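Contractor wants 300 just to come look at the porch?
Home Maintenance & Repairs – 7 replies

joana_t
I called Vasiliu about the back porch and they want 300 for a site visit before they'll write a quote. Is that normal now? The last time I hired anybody (the roof, years ago) the guy came by on a Wednesday, poked around and mailed me a number for free.

polak_k
Pretty normal for them. Ask if it comes off the final bill. Mine did.

HildeV
I'd walk away. Tarkier quoted my steps for nothing and the quote was two pages long, with the lumber listed and everything.

polak_k
Sure, and then Tarkier added 200 for "disposal" on my neighbor's job. You pay one way or the other.

HildeV
Well, it was in my quote from day one, so maybe your neighbor didn't read his!

joana_t
Okay okay. I've got a smaller cabinet job for whoever gets the porch too, so I'd like somebody who does both.

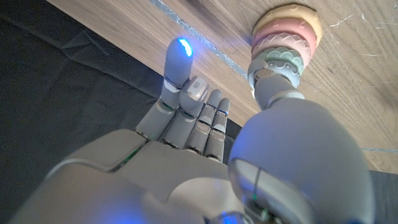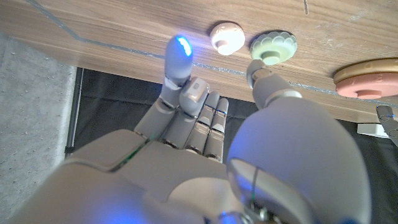

lihua.peng
Try Panmont, they take small stuff. I paid 100 for the visit and got it back when I signed. Get the refund part in writing though – the office and the crew don't always talk to each other.

joana_t
Thanks, calling them in the morning. Hilde, could you message me your Tarkier contact as well?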